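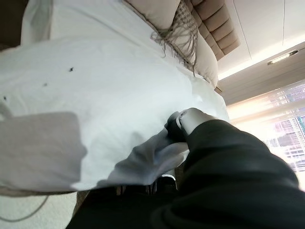 We lost 4-2 to Falley, and both of their late goals came off faceoffs in our end. Martim Vieira won 13 draws, so I can't fault him.

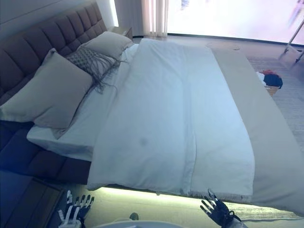
Next up is Moreira, away, and I'm skipping the early skate to rest my knee. It's a bed day for me, with the big pillow up against the headboard and the game tape on my laptop. Coach wants notes on their power play by tonight. I've got 17 clips left to watch.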